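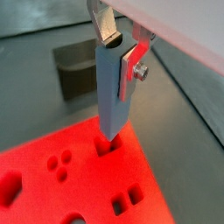
Kitting at Koech was bench work for most of its history. The company assembles hand tool sets and small gauge kits for other manufacturers, and each kit ships in a foam insert with one cavity per part. Since February, one of the two kitting lines has run with a robot arm at the insertion station. The arm is qualified on a practice board before it is allowed near customer parts. The board is red foam cut with holes of several shapes, and the test piece is a long gray-blue peg of square section, held upright between two metal fingers and brought down to the mouth of a square hole. The tip sits over the opening with a slight offset. That offset is the subject of most of the engineering time spent on the line this year.

Foam is a poor material for automated insertion. It compresses, it drags on the part, and the edge of a cavity moves when it is touched. A steel fixture gives a clean force signal when a peg strikes the rim. A foam rim gives a soft one that rises slowly, and the controller has to decide whether the part is going in or is pushing the material aside. Kalta, the integrator that supplied the cell, first set a single force limit for all parts. Large parts seated. Narrow parts tore the inserts. The present program uses a separate limit for each cavity type and a short search motion in which the part is moved sideways in small steps until resistance drops.

The customer inserts have 241 part numbers behind them, spread over sets that change with the season. Under the old arrangement an operator read the pick list, took parts from bins, and pressed them into place by thumb. The motion is small and is repeated all shift. The plant's injury log carried thumb and wrist complaints every quarter, and rotation between stations was the only control in use. The operators on the automated line no longer press parts. They load bins, clear rejects, inspect the finished insert, and teach new positions when a set changes.

Teaching is the task that has changed the job the most. It was planned as an engineering function. In the first month every changeover waited for a technician from Mirkine, the contract maintenance firm, and the line stood idle for most of a morning each time. Koech then moved the work to the operators. Two were trained on each shift. They jog the arm to a point above the cavity, set the part angle, run the insertion at reduced speed, and save the result if it passes. The procedure fits on one laminated sheet. Operators who had been on the benches for years proved quicker at it than the technicians, chiefly in judging part angle by eye.

The pay grade did not change at the same time. The operators raised this in April, and a new grade was agreed in June, with back pay to the date each person completed training. Several of the people affected describe the delay as the worst part of the project. A few chose to stay on the manual line, which still handles short runs and anything with a blade.
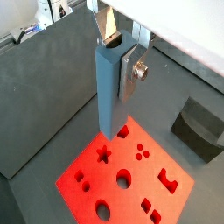
Training takes place on a bench cell beside the line, away from production pressure. New teachers begin with a coarse approach, in which the only aim is to bring the part near the board at a safe height and correct attitude. Clearance is checked before anything else, as a long part held at its upper end swings through a wide arc if the wrist is rotated too early. The board gives them plenty to aim at: a star, large ovals, diamonds, an arch, and three small circles set in a triangle. A square-section block hanging just above the board's corner, close to a small rounded cavity, has very little room for a careless move. Trainees repeat the approach at several board rotations, so that they learn to read the angle from the cavity and not from the edge of the table.

The acceptance test is 200 consecutive insertions without a torn rim or a dropped part. A failure resets the count. The first program to pass took most of a week to get there, and the one that replaced it passed in a shift, largely owing to new pads on the fingers and a slower final descent. Cycle time on the automated line is still longer per part than a practiced hand. The line gains on the total because it does not slow down toward the end of a shift.

Flolari, which makes the foam, has been drawn into the work as well. Its cutting tolerance was adequate for thumbs. For the arm, the variation between batches was enough to shift the force curve, and a batch that felt normal in the hand could stop the line for an hour. Flolari now ships a test coupon with each pallet. An operator runs one insertion into the coupon at goods-in and records the peak force, a check that takes a few minutes and did not exist a year ago.

Conversion of the second line is under review. The open question is staffing at changeover, when both lines would need a trained teacher at once.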